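Trirnen Blocks: a small collection about shape blocks on a wooden board

README

Hi, and thanks for opening this file before the folders. Trirnen started as a box of shape-sorter blocks I couldn't throw out, and it slowly became a collection of pictures and notes about how those blocks get laid out, picked up, sorted and put away. I wrote this page mostly for people who want to use the pictures for teaching or for their own sorting projects, and partly for myself, so that I remember in a year what I meant by "corner scatter."

If you only want the short version: there are 17 layouts, the blocks are solid geometric shapes in bright plain colors, and the naming is consistent from the August version onward. Before that it's a mess, sorry.

What's in the box

The blocks come in the usual nursery shapes. You get cubes, triangular prisms, hexagonal prisms, stars and a few others, each in one solid color. There's no printing on them and no numbers, and that's how I like them. I once tried a set with little animal faces and every single person who sorted them sorted by animal.

In the notes I call a block by its color first and its shape second, so "red star," "blue cube," "yellow hexagon." Please keep that order if you send me anything! My search script is very dumb and it will happily miss "star, red" forever.

Two things about color names. I only use the plain ones, so no teal, no mustard, no coral. And where a color shows up on more than one shape, the shape is what tells them apart, which means a note that only says "the blue one" is no good to anybody.

The board and the table

The layouts are made on a rectangular board of light wood, in a pale maple color, with the strips running side to side. I'm fond of that board. It has one darker honey-toned band across it, and I use the band as a landmark all the time ("above the band," "just under the band"), so you'll see it in the layout notes whether you care about wood or not.

I went back and forth over a plain white surface – it would have been easier on the people doing color work – but white bounces light up onto the sides of the blocks and everything starts to look washed out. Pale wood is kinder. It does mean the yellow blocks have less contrast than the red and blue ones, so if your project leans on edges, check the yellow ones first.

The layouts

Each layout has a short name and a text note. The names are my own shorthand:

Corner scatter: a few blocks close to the corners, the rest wherever they land.

Loose field: blocks scattered over the board, some close together and some well apart, in no particular pattern.

Row and a half: one tidy row, then I got bored.

Fornow: a resting layout. It's what I called it the first time ("just leave them there for now") and the name stuck.

Loose field is the one I'd start with. It's the nicest for practicing shape names, and also for the "which one is next to which" kind of question. In the loose field picture in this README, the yellow hexagon stands near the far edge with its flat top up, the blue triangle is over by the far right corner, and the red star is a little below and to the left of the hexagon. 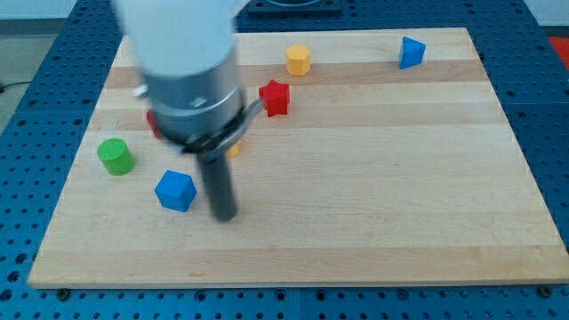 How the notes are written

Every note is a plain text file with one block per line. A line has the color, the shape, and a position in ordinary words. A typical one goes like this:

red star, upper middle, standing

Positions are always given from the near side of the board, the way you'd see it if you were sitting at the table. "Far" is away from you and "near" is toward you. I used "top" and "bottom" in the very first notes and then couldn't tell whether I meant the top of the board or the top of the block, so those words are gone now except for the top face of a block.

I use "standing" when a prism has a flat end facing up and "lying" when it's resting on one of its sides. Cubes get neither. I had a long argument with myself about whether a cube can lie down and I decided I had other things to do that evening.

If a block is hidden or half hidden, the line ends with a question mark. Trust those lines less than the others.

Sorting ideas that worked for me

By shape first, then color. This is slower for little kids and faster for adults, at least at my table.

By number of sides. Lovely for a first geometry lesson, right up until somebody picks up the star and asks how many sides it has. Count them together, it's worth the time.

By neighbor. Pick a block and name whatever is closest to it, then hop to that one, and keep going until you've visited the whole board. We call this game Milow at home and I have no idea why anymore.

Folders

sastry/ has the text notes. It's named after an old notebook of mine and renaming it would break too many things.

layouts/ has the pictures, one subfolder per layout.

extras/ has 21 loose pictures that never got a proper note. Some of them are pretty good! I just haven't sat down with them yet.

Known problems

The lighting changes over the day, and I didn't write down when I did what. Blocks with faceted sides show it the most, with one face bright and the next one much darker, so please don't read those as two different colors.

Some pictures have motion blur. I kept them in. If your project needs everything crisp, go through the folder and set those aside before you begin.

In 2 of the older notes, a hexagon is written down as an octagon. I know which ones and I'll fix them when I redo the early folders.

The perspective makes the far edge of the board look narrower than the near edge, so measuring distances straight off a picture won't work. Estimate, or use the band.

Sending changes

Corrections are very welcome, especially to positions. Keep your note under 100 words, use the color-then-shape order, and tell me which layout it belongs to. New layout names are welcome too, as long as they're short enough to be a folder name and don't have spaces in them.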